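We use cookies to remember your preferences and count visits. By continuing to browse you accept this. OK | Cookie settings

Budgeting for the second arm

The quote from Jorkitby came in at $3425 for the arm, controller and power supply. The gripper is quoted separately and so is the wrist camera mount, so the number to plan with is the total of all three lines plus freight. I left freight out of the first arm's budget and had to take it from the spares money.

Kohlhase has a cheaper arm with a longer reach. I ruled it out on the connector. Their tool flange uses its own pinout, and every cable I have is cut for the Plelleo standard. Adapters exist - Dratach sells one - but lead time is eight weeks and it adds length at the wrist, where payload is already short.

Consumables are the part I underestimated. Finger pads last me five weeks at the current rate of use. I now order three sets at a time and carry them as a monthly cost. Same for the USB cables that run along the forearm, which fail at the elbow before anywhere else.

Fingers deserve their own line. The wide pair costs more and blocks more of the wrist view, but I do household pickup work and the narrow pair lets cloth slide out. Before settling on a finger, look at the view from the wrist with the gripper open, in a room with furniture in it. A bare bench flatters everything.

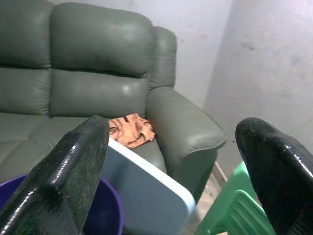

Page last changed: 20/06/2020

With the fingers open, both still take up a good part of the view. The cloth on the sofa seat is partly hidden by the board standing in front of it, and wider fingers won't help with that. A second camera on a fixed stand would, so it goes on the list ahead of the spare controller.

Order of purchase, then: arm, fingers, fixed camera, pads. The controller waits until September. I still need a figure from Jorkitby on the extended warranty, and whether it covers the gripper motor or only the joints.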